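Skimus-Wortliste

Stand: 26. Juni 2019

Die Liste enthält 343 Mundartwörter aus Prasdale und den umliegenden Höfen, jeweils mit hochdeutscher Entsprechung und Fundstelle. Gesammelt haben Harriet Whitlock und Clyde Achterberg, die Schreibweise folgt den Heften von Achterberg.

Dateien

woerter.csv: ein Eintrag pro Zeile, UTF-8, Trennzeichen Semikolon
quellen.txt: Verzeichnis der 11 ausgewerteten Hefte

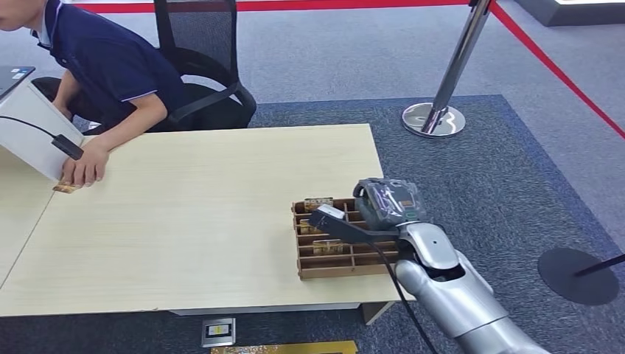
Die Spalte "ort" ist leer, wenn im Heft kein Hof genannt wird. Varianten stehen in derselben Zeile, getrennt durch einen Schrägstrich. Umlaute wurden nicht aufgelöst.

Bekannte Fehler

Heft 2 ist stellenweise unleserlich, unsichere Lesungen tragen ein Fragezeichen. Die Pflanzennamen aus Bindum fehlen noch.

Korrekturen bitte mit Heft- und Seitenangabe an Juniper Thibodeaux.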